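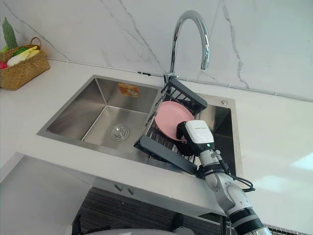 Lista de verificação — bancada de cozinha com manipuladores
Célula Atar, tarefas com louça
Revisão 4, substitui a de julho

Como preencher: C (conforme), NC (não conforme), NA (não se aplica). O NA exige uma linha de justificação. "Óbvio" não é justificação, e "já estava assim" também não, embora tenha aparecido em três fichas da revisão anterior.

1. Antes de ligar

1.1 Botão de paragem de emergência ao alcance do operador, sem casacos pendurados.
Resultado: C
Comentário: O casaco foi retirado. Agradece-se ao casaco.

1.2 Programa carregado corresponde à tarefa do dia.
Resultado: C
Comentário: O nome do ficheiro continua a ser "final_final_2". Pede-se que o projeto Rana adote uma convenção de nomes antes do "final_final_3".

1.3 Velocidade limitada a 38 por cento em modo de ensaio.
Resultado: C
Comentário: Houve quem pedisse 100. O pedido foi arquivado com a dignidade possível.

1.4 Registo de manutenção dos braços assinado.
Resultado: NC
Comentário: Assinado, sim, mas na página do mês errado. Corrigir e rubricar a correção.

2. Lava-loiça e zona de água

2.1 Torneira fechada e sem pingar durante o ensaio.
Resultado: C
Comentário: Verificar no início e no fim. A torneira é alta e em arco; confirmar também que nenhuma trajetória de regresso passa por dentro do arco, por mais elegante que pareça no simulador.

2.2 Escorredor assente nas duas bordas da cuba, sem balançar.
Resultado: C
Comentário: Empurrar com a mão, com os braços parados. Empurrar com o braço para ver se balança é um ensaio diferente e tem formulário próprio.

2.3 Ralo acessível e sem objetos soltos.
Resultado: C

2.4 Folga entre os dedos da garra e os arames do escorredor verificada em velocidade reduzida.
Resultado: C, com reserva
Comentário: Dedos pretos, arames finos, escorredor cinzento-escuro. Quem validar esta linha à distância, de pé junto à porta, está a validar a própria imaginação. Aproximar-se com o sistema parado.

2.5 Força de aperto definida para o objeto em uso.
Resultado: C
Comentário: O perfil "prato" não serve para copos. O perfil "copo" não serve para pratos. A empresa Prustix entregou também um perfil "geral", que fica desativado até alguém explicar o que é uma louça geral.

3. Cabos

3.1 Laços de cabo junto ao punho com folga suficiente para a rotação completa.
Resultado: C
Comentário: Folga suficiente não é folga generosa. Um laço largo demais acaba por abraçar o que encontra no caminho, e no lava-loiça encontra sempre alguma coisa.

3.2 Cabos no chão recolhidos ou cobertos por calha.
Resultado: NC
Comentário: Há cabos pretos soltos sobre a alcatifa cinzenta. A calha foi encomendada. A calha já tinha sido encomendada na revisão 3.

3.3 Placas eletrónicas em caixa fechada e fora do chão.
Resultado: NC
Comentário: Uma placa exposta junto à base da bancada. Dar-lhe uma caixa; qualquer caixa fechada e isolante, desde que não seja a do almoço.

3.4 Tomadas afastadas de salpicos.
Resultado: NC
Comentário: A régua de tomadas está montada na parede, por trás da bancada do lava-loiça. A parede é mármore branco muito bonito, o que não altera a norma interna: distância mínima de 300 mm à borda da cuba, medida com fita e não a olho. Anexar a medição.

4. Pessoas e objetos pessoais

4.1 Ninguém dentro da área de alcance com os braços energizados.
Resultado: a confirmar
Comentário: Marcar o limite no chão com fita. Até lá, cada pessoa tem uma noção própria de onde ele passa, e quase todas são otimistas.

4.2 Pessoas sentadas junto à célula atentas ao movimento.
Resultado: NC
Comentário: Olhar para o telemóvel não conta como vigilância, mesmo com óculos. Quem estiver designado para observar, observa; os restantes recuam a cadeira.

4.3 Bancada livre de objetos alheios à tarefa.
Resultado: NC
Comentário: Copos de café com tampa, garrafa de água, portátil aberto e telemóvel na mesma bancada. Para um sistema de visão, um copo é um copo, e o ensaio de hoje também usa um.

4.4 Preensão com duas mãos: objeto seguro antes de inclinar, dedos sem sobreposição.
Resultado: C
Comentário: Usar só o copo cinzento de ensaio e sempre vazio. A proposta de o encher "para dar realismo" volta a ser recusada.
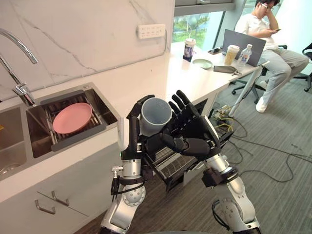

5. Encerramento

5.1 Objetos pousados antes de cortar a energia.
Resultado: C
Comentário: Pousados, e não entregues à gravidade.

5.2 Braços em posição de repouso, fora da cuba.
Resultado: C

5.3 Não conformidades comunicadas à Okby no próprio dia.
Resultado: pendente
Comentário: Enviar as linhas 1.4, 3.2, 3.3, 3.4, 4.2 e 4.3. A linha 4.1 segue quando houver fita.

5.4 Cópia desta lista afixada junto à célula.
Resultado: NC
Comentário: A que lá está é a revisão 2. Retirar, e aproveitar o íman.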